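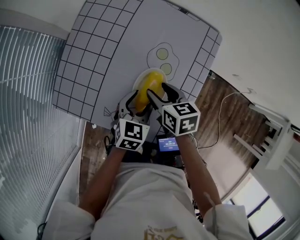 Chapter 6
Where Is the Hand? Pose Tracking from Square Tags

Put a cube of printed tags on a hand-held gripper and something wonderful happens: a pile of ordinary camera pixels becomes a path through space that a robot can follow. This chapter is about the software in between, and it's some of the most satisfying code in the whole book.

Each tag is a black-and-white square with a known size and a known pattern. Find its four corners, match them to the model, and you can solve for where the tag sits and which way it faces. A cube gives you several tags at once, so when a wrist turns and one face swings out of view, another can take over — as long as your program knows how all the faces fit together.

With two grippers there's more to keep straight. Both may reach for the same small object, fingers nearly touching, and the planner in Chapter 9 will care a great deal about the distance between them. An error you'd never notice in one hand can turn into a collision between two.

We'll work with the Tetholm recordings, a set of 82 short tabletop tasks collected by Raluca Onu and Ghassan Akl. The longest has 1,052 frames. Start with recording 16, which is slow and forgiving, and save the fast ones for Section 6.5!

Before you begin, you should be comfortable with rotation matrices and the pinhole camera model (Chapter 3). If quaternions still feel slippery, don't worry — we build them up again from scratch in Section 6.2.

6.1 Finding the corners

Every tag detector starts by looking for dark shapes with four straight sides.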